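Care of Cricket Whites, Pads and Bats at Home
Print this page | E-mail this page
Last updated: April

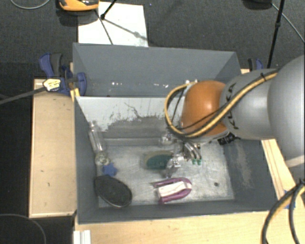 A robot arm over a gray bin, with a second bin behind.

The Mestden Cricket Club issues the following advice to members and to the parents of junior players. It applies to personal clothing and equipment. Club equipment kept in the Lollach pavilion is to be returned to the equipment officer for cleaning.

Grass stains on whites
Brush off dried soil before the garment is wetted. Work a small amount of liquid laundry detergent into the stain with the fingers and leave it for 17 minutes, then wash according to the care label. Chlorine bleach should not be used on polyester shirts or trousers, as it may turn the fabric yellow. Check the knees and seat before drying. A stain that is still visible should be treated a second time, and the garment should be kept out of the dryer until the mark is gone.

Red marks from the ball
Marks left by a red ball contain both dye and wax. Scrape away any raised wax with the edge of a spoon. Apply dish soap, rinse from the back of the cloth, and repeat as needed. Members are asked not to rub these marks while the cloth is dry.

Pads and gloves
Pads may be wiped with a damp cloth and mild soap. They should not be soaked or placed in a washing machine. Open all straps and stand the pads upright in moving air, away from heaters. Gloves should be taken out of the bag on the evening of play and left palm side up. Leather palms that have become stiff may be flexed gently by hand.

Bats
Natural-faced bats require a light coat of raw linseed oil on the face, edges and toe. Keep oil away from the splice, the handle and any labels. Lay the bat flat overnight before applying a second coat. Bats with a protective sheet should be oiled only on exposed wood, and then sparingly. Cloths used for oiling can heat up and catch fire if left in a heap; spread them flat outdoors to dry before disposal.

Storage
Between seasons, keep bats in a cool, dry room. A garage or car trunk is unsuitable. Empty the kit bag completely, shake it out, and leave it open for 5 days before packing it away.

Questions may be sent to Severin Wyss, equipment officer.

Comments (3)

Lehner_mum
Dish soap got the ball marks out of my son's trousers on the second go. Thank you!

oldkeeper
Would you oil the back of the bat as well? I always have, very lightly.

P. at Cesness
My gloves still smell after a night of airing. Is baking soda safe on the leather?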